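Home | Products | News | Careers | Contact

Duvdale extends hand-held teaching to cloth handling tasks

April – Duvdale Press Office

Duvdale has added cloth handling to its programme for teaching robots by demonstration.
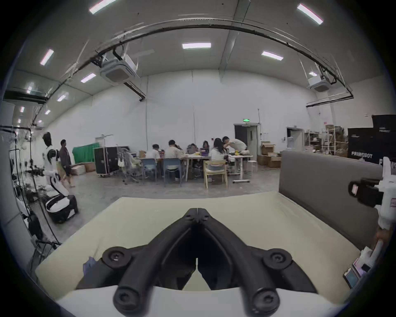 How does a robot learn a task from a tool held in the hand?
A person carries out the task with a gripper that has a camera mounted on it, and the recorded motion and video are used to train the robot's control software.

The new set, named Holtum, contains 1642 demonstrations. Of these, 1134 were made with hand-held grippers and the rest by remote control, where an operator moves the robot's arm directly from a separate station. Both kinds are stored in the same format and can be used together or apart.

Holtum covers four tasks: picking up a crumpled cloth, laying it flat, folding it once and placing it in a tray. Each operator completes 200 practice attempts before any recording is kept. Attempts in which the cloth is dropped are also kept – these are marked as failed and stored separately.

Work on the gripper fingers was carried out with Costache, which supplied the joints. Stivinov wrote the software that matches finger position to each video image.

Access to Holtum is by written request to the Duvdale press office. A second set, covering small boxes and bags, is in preparation.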